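Automation and Everyday Work
Unit 6 handout: Can a machine do the chores yet?

Read this before the seminar and bring your marked-up copy. The reading packet has the two vendor brochures (Gralier and Bernurden) and the Warraich lab report. Skip the appendix of the report unless you like tables.

1. What the claim says

Every few years somebody announces that the household robot is close. The wording changes a little. It used to be "within reach," and now it tends to be "ready for early homes." In both brochures the same three or four chores come up: picking things up, putting them back where they belong, getting from one room to another, wiping a surface. These are jobs a ten-year-old can do badly and an adult can do while talking on the phone.

My own position, so you can argue with it, is that a chore counts as done when the person who lives there doesn't have to go back and do it again. By that measure I don't think we are close. A clip of an arm lifting a mug tells you that the arm lifted that mug.
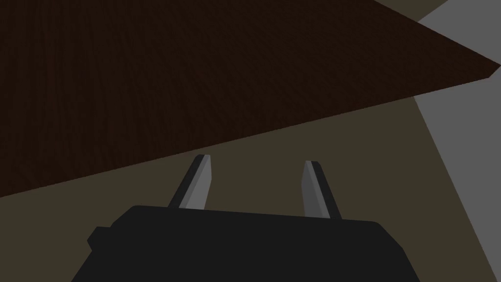

Reaching is the part that gets the least attention in sales material and eats up the most engineering time. A hand has to arrive at the right spot, at a useful angle, without bumping whatever is in the way. People do this by feel. They lean, they duck, they slide two fingers in behind something and drag it out. A pair of stiff parallel fingers has fewer choices, and the wrist and the body behind it need room too. When you read the Warraich report, look at how many of the failures came before contact was ever made.

The report covers 300 trials of fetch-and-place jobs run in simulation, of which 113 met the authors' own standard for success. The Gralier brochure cites the same study and calls the result "strong." Decide for yourselves whether you would keep a dishwasher with that record.

Flat things deserve their own paragraph. A picture, a tray or a cutting board lying against a surface gives a gripper very little to take hold of. You can pinch the edge if you can get at it. Near furniture you often can't — and pressing harder is a poor idea when the object is something the owner cares about.
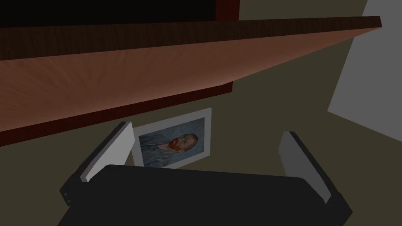 2. Getting through the house

Most demonstrations put the machine in front of its task and start the clock there. A real chore starts in the wrong room. Doors stand half open, floors change from wood to something else, and the next room may be dark. A robot with 2 arms is also wide when it holds them out, and it has to know where both of them are while it steers. Bernurden's brochure gives one sentence to doorways. The sentence says its platform "handles typical interiors," with no word on what typical means or who measured it.

Simulated houses help here, and I don't want to sneer at them. They are cheap and they let you repeat a bad approach until you understand it. But a simulated door weighs what somebody typed in. Passing the test in there is a reason to try it in a real hallway, and no more than that.

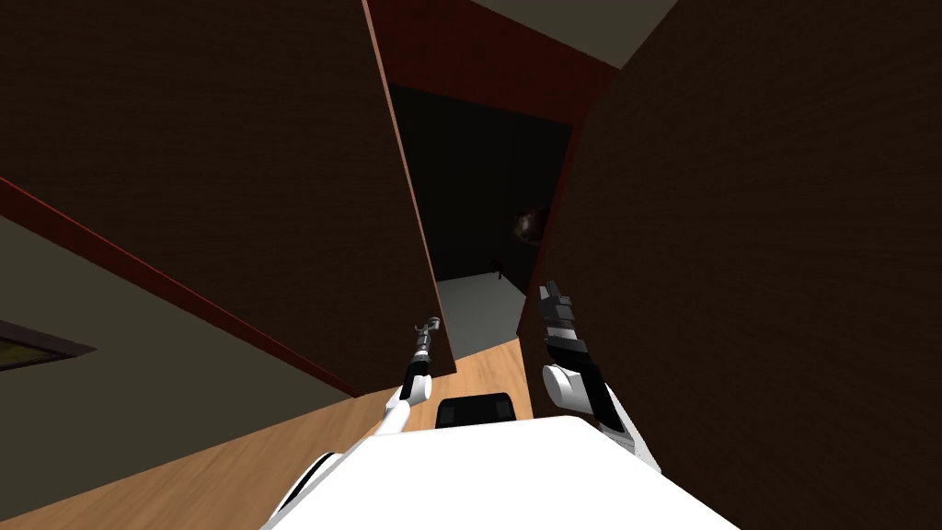

Kemadis, whose floor-cleaning division sent comments on an earlier version of this handout, objected that I set the bar too high. Their view was that customers don't expect a machine to finish a chore, only to take the dull part off their hands, and that a robot which clears half a room while you are at work has earned its place. They also pointed out that early washing machines needed plenty of help from the person using them.

It's a fair objection and I have left it in. My answer is that half a cleared room is worth something only if you know which half.

3. For the seminar

Pick one chore you did this week and write down every step, including the walking. Mark the steps that needed a second try.

Find one claim in either brochure that could be tested in an ordinary home. Say what you would measure and what result would change your mind.

Come ready to defend a definition of "done." One page is plenty. Typed, please — last March's stack was hard going.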